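**Bench fitter, small motors (part-time, with a view to full hours)**
Bullon Motor Repairs, Indville
Posted 29 August 2020

We are looking for a bench fitter to join our workshop in Indville. The work is stripping, cleaning, checking and rebuilding small electric motors, most of them brushless. They come to us from model flyers, camera crews, two cycle shops and a pump maker in Praltemora. You would be working with Stamatia Zervas, who runs the bench, and reporting to Aníbal Valderrama in the office.

The post has come up through extra work. In May we took on the returns from Sfakianakis, and the shelves have been full from that point on.

## The work

A motor arrives with a job card. You read the card, spin the shaft by hand and write down what you feel before you pick up a tool. Then you take the motor apart, lay the parts out on the bench and go through them. Bearings are replaced as a matter of course. Magnets are checked for chips and for any that have come away from the ring. Windings are tested and, if they are burnt, the job goes back to the office for a price.

Rotors are the part we are most particular about. A rotor bell that has been dropped can look perfectly sound and still run out of true, so each one goes on the balancing stand before it is fitted again. Grit between the spokes has to come out too, and so do steel filings, which the magnets pick up from any bench that has not been wiped down.

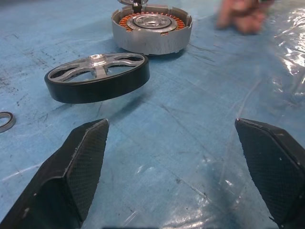
Stamatia Zervas would add that the bench takes as much care as the motor does. She asks anyone starting with us to keep one job on the surface at a time, to keep shims and clips in the lidded pots, and to put a bell down gently, every time, even when the phone is going. She does not mind slow work in the first few weeks. She does mind a rebuilt motor with a washer left over.

Besides the bench work, you would be expected to:

- fill in the job card as you go, in writing other people can read
- bag and label old parts for return to the customer
- tell the office when bearings, circlips or threadlock are getting low
- sweep your own area at the end of the shift
- take the odd call from a customer who wants to know what was wrong

## What we need from you

You should have worked with your hands on small parts. Clock repair, bicycle hubs, sewing machines, model making and dental equipment have all been good starting points for people here. You should be able to use a micrometer and a multimeter, or have used them once and be willing to pick them up again. Good close eyesight is needed, with glasses if you wear them.

No certificates are required. Soldering is useful but we can teach it. We cannot take anyone with a pacemaker for this post, as loose magnets are handled all day.

## Hours and terms

Two shifts are open, mornings or afternoons, and you can say which you would like. There is a paid break of 45 minutes. The trial period lasts 60 days and is paid at the full rate. Overalls, hand tools and a stool are provided; some fitters bring their own tweezers. Parking is in the yard.

Rates are on the sheet we send out with the form. They go up once the trial is finished and again when you can do windings without help.

## How to apply

Write to Aníbal Valderrama at Bullon Motor Repairs, Unit 2, Indville, quoting job reference 231. One page is plenty. Tell us what you have taken apart and put back together, and what gave you trouble. If you have a repair of your own you would like to show us, bring it along when you are asked in.

Everyone we invite spends an hour at the bench with a scrap motor and a set of tools, followed by a short talk in the office. Travel within the county is paid back on the day, so please keep your tickets.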